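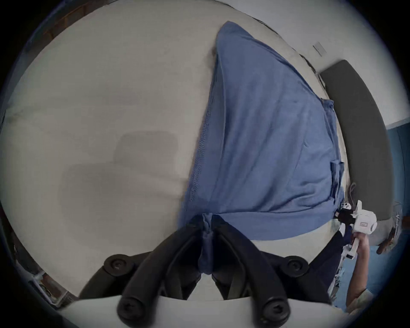 Flitelport Laundry and Tidying Set

README and data card

What is in here

Flitelport is a set of short recordings of people doing household chores with a gripper in each hand. The tasks are dull ones: folding cloths and shirts, pairing socks, wiping a worktop, putting crockery back in a cupboard, and filling a bag with mixed shopping. That makes 5 tasks, recorded in 17 homes, at 60 frames a second. A person does the work throughout. Please keep that in mind when you look at the clips, as it is the fact most often lost when they are passed around.

The set was put together at Viltus under Oskari Riihimäki, who also wrote most of this file. A model trained on it, called Mahuika, is kept in a separate repository with its own notes. Questions about Mahuika belong over there, although the section on results below says what we think of it.

Why this card is gloomy

Most data cards for this kind of work are written by people who want you to be impressed. We would like you to use the data, and we think it is decent data, but we have read too many pages where a clip of a towel being folded is followed by a sentence about freeing families from housework. A folded towel on a clear table is a long way from a put-away wash. Anyone who has stood in front of a full drying rack with a child asking for the one clean jumper will know how long.

So the question we had in mind while collecting was whether a machine can do the chore, from the heap to the shelf, in a home where nothing has been moved to suit it. Our answer at present is no. Parts of it, sometimes, slowly, if the cloth is a friendly one.

What a recording holds

Each recording is one attempt at one task, from the first touch to the moment the person says they have finished. You get the wide-angle video from the gripper, the opening of the fingers over time, an estimate of where the gripper is, and a text note. The note is written by the person who did the task, straight afterwards, and it has not been tidied up. Some notes say only "fine". Others go on for a paragraph about a collar.

Failed attempts are kept in the main set. If someone drops a cloth, swears and starts again, the drop is in the recording and the swearing has been muted. The field called outcome is marked as done, done badly, or given up. "Done badly" was added after the first few sessions when it became clear that people were marking a crumpled square as done because they felt they ought to.

File layout

The top folder has one subfolder per home and, inside that, one per task. File names carry the home code, the task and a running letter. There is a plain table called index.csv at the top which lists every recording with its outcome. Use the table instead of walking the folders. Some of the folders contain leftovers from an older naming scheme, and the loader skips them, but your own script may not.

Left and right grippers are stored separately and lined up afterwards. The alignment is good enough for folding. It is poor for anything quick, such as flicking a shirt flat, where you will sometimes see one hand move before the other has let go. We tried to fix this in March and made it worse, so the March version has been withdrawn. If you have a copy with a folder called synced_new, please delete it.

How the sessions went

People were shown how to hold the grippers, given a few minutes with a dishcloth, and then asked to do the task as they would at home. They were in fact at home, so this should have been easy to ask for. It was not easy to get. Nearly everyone slows down when recorded, and nearly everyone folds more neatly than they otherwise would. One participant told us she had never in her life folded a T-shirt with the sleeves in, and then did it all afternoon.

We did not ask people to clear their tables, though plenty did it before we arrived. Where a surface was left cluttered the home is marked as "lived in" in the index. If you care about real rooms, start with those, and expect your scores to fall.

About cloth

Cloth takes up most of the set and has given us most of our trouble, so a longer note.

A person with two bare hands folds by feel. They find the edge of a cloth with a fingertip, slide along a hem to the corner, and know from the thickness whether they are holding one layer or two. The grippers take nearly all of that away. You pinch, something comes up, and you look to see what it is. Quite often it is a bunched bit from the middle, and the cloth rises into a peak instead of opening out. Our participants learned to cope with this by shaking, laying the cloth down again and taking a second pinch closer to the hem. It works well enough. It also means that a large share of any folding clip is spent recovering from the last grab.

We left those stretches in. Some groups trim them, and their clips look lovely, and their models then have no idea what to do with a bunched bit from the middle.

Seams deserve a mention as well. A stitched edge is stiffer than the cloth beside it and makes a better handle, and people go for it without being told. Mahuika goes for it too, on plain cloths in daylight. On striped ones it goes for the stripes.

Layers are the thing we would most like someone to solve. When one part of a shirt lies over another, the video alone seldom tells you how many layers the fingers have hold of. The finger opening gives a hint. It is a weak hint, and it changes with the fabric. We have no touch sensing in this release and we regret it.

Results so far, for what they are worth

Mahuika was tested on folding a hand towel, from a dropped start, on a table it had not seen before. It managed a fold that Oskari was willing to call a fold on the first towel and was then handed a fitted sheet by one of his colleagues at Fasum, the workshop where the arms are kept. That test was stopped.

We are not giving a success rate here. We had one in an earlier draft and took it out, as people quoted it without the conditions: hand towels only, good light, a person standing by to pick things off the floor. A number like that tells you about towels. It does not tell you whether you can leave the house.

Speed is another matter that gets skipped. Watch any folding video at its true rate and you will want to reach in and do it yourself. Ours are no different. A grown-up with a basket of washing and the radio on will finish well ahead of the machine, and will notice on the way that one of the socks has a hole in it.

For the shop floor the picture is a little brighter – the same shirt, the same table, the same lamp, all day long. Fasum folds work coats for a laundry and has looked at handing over one station. They still do it by hand. The coats arrive inside out, with pens in the pockets.

What you might use it for

Training or testing models that pick up and fold soft things. Studying how people recover from a bad grasp. Checking a layer-counting method, if you have one, against our notes (a few homes have layer labels added by hand, see the column layers_checked). Teaching, too, if you want students to see a dataset with its mess left in.

What you should not use it for

Please do not use it to claim that a system can do laundry. There is no washing, no sorting by colour, no ironing and no putting away in it. Please do not use it to compare people with one another either. Some participants were much slower than others, and several had never held a gripper before.

Please don't cut single clips out and present them as robot footage. It has happened already.

Known faults

The view is strongly curved towards its rim, and position estimates drift when a large cloth fills most of it. A big plain sheet is the worst case.

The finger-opening reading sticks at zero in one of the sock sessions. It is flagged in the index.

Sound has been removed from all the kitchen recordings because of a radio.

The crockery task has very few failures. People were careful with their own plates, sensibly enough, and a model trained on it learns nothing about what to do when one slips.

Faces, post and screens were blurred where we found them. If you find something we missed, write to us with the file name and we will pull the recording the same day.

Permissions

Participants agreed to the recordings being shared for research. Each can withdraw at any time, and 5 recordings have been removed on request since the first release. When that happens the file goes and the row stays in the index, marked as withdrawn. Update your copy before you publish anything.

Still to do

Layer labels for the remaining homes. A proper fix for the left and right timing. Duvet covers, once someone agrees to do them.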